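The glare fault, and two weeks I won't get back

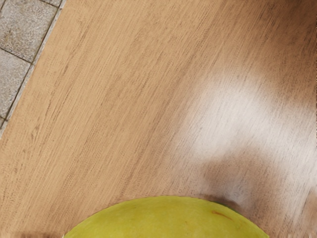 Doltbridge wrote under my last post that I should stop blaming the lighting and look at the depth values first, and that a bright spot on a table never made an arm push its fingers into the wood by itself. Fair comment. I did look, and the depth values were where the trouble was, though the lighting came into it too.

For anyone who missed the last post, I run pick-up tests in simulation before I let anything move on my bench. The job is plain. There is a piece of round fruit on a wood tabletop, and the arm has to find it, come down over it, close and lift. I had 841 runs queued and left them going overnight. In the morning 292 of them were marked as failed. Nearly all of those had stopped on the same error, a force limit on the way down.

My first guess was the wood. The grain on this table is fine and busy, and there's a soft white glare on one side that washes it out. I swapped in a flat gray surface and ran a short batch, and the failures dropped. I took that as proof and wrote the last post on the strength of it, which was too early.

The depth estimate comes from a small package called Praliser. When it can't match texture well enough it is supposed to return no value. The version I had was filling the gap with the last good value it had seen. On the plain stretches of a table that does no harm. Next to the glare it meant the planner could be handed a height left over from the stone floor past the table edge, so it thought it had a lot more room below the fingers than it did. It kept going down until the force limit tripped.

The gray surface only helped because I had turned down the shine on it as well. I didn't write that in my notes at the time. I found it later when I compared the two scene files line by line.

What bothers me more is the second part. The force limit should have stopped the arm at once, and in 402 runs of a later batch I logged how long it took. It was late in every one. The stop signal was going through the same queue as the status messages, so it waited its turn. In simulation that costs nothing. On my bench it would have bent a finger or split the tabletop, and my hand is sometimes near there when I reset the fruit.

So I have changed 2 things. Missing depth now counts as missing, and the planner holds at its current height until it gets a real reading. The stop has its own line that nothing else is allowed to use.

The full batch is running again tonight with the wood and the glare put back. The real arm stays unplugged until I've read through the logs. I still want to check what happens when the bad reading comes in the middle of a lift, and I haven't written that test yet.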